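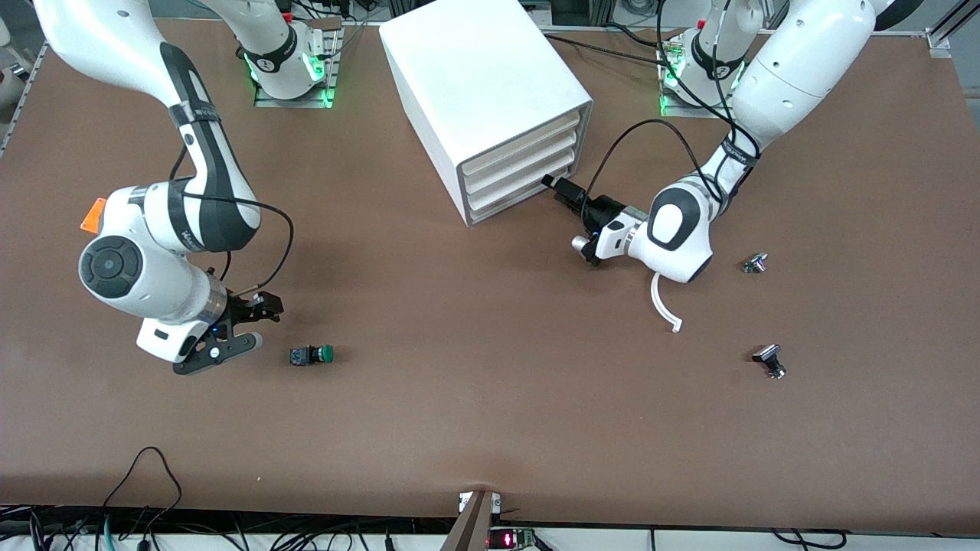 Print this article | E-mail to a friend

Let the Quiet Rival Lose
by Ruth Condori

Cumano ran for 60 chapters, and most readers remember it for Fondden, the rival who hardly speaks. I think the writer kept him winning too long.

In the first 10 chapters his silence works. He beats the heroine at the river gate, walks off, and we want to know why. By the second tournament we still don't know, and he has beaten her two more times in the same way. His past is finally told in a flashback that lasts more than two chapters, and by then I had stopped caring about it.

A loss in the middle of the story would have fixed this. She would have had something to defend, and he would have needed to talk to someone. The anime had a chance to move things around and kept the same order.

Contact us | Copyright 2020 Nic Giolla | Back to top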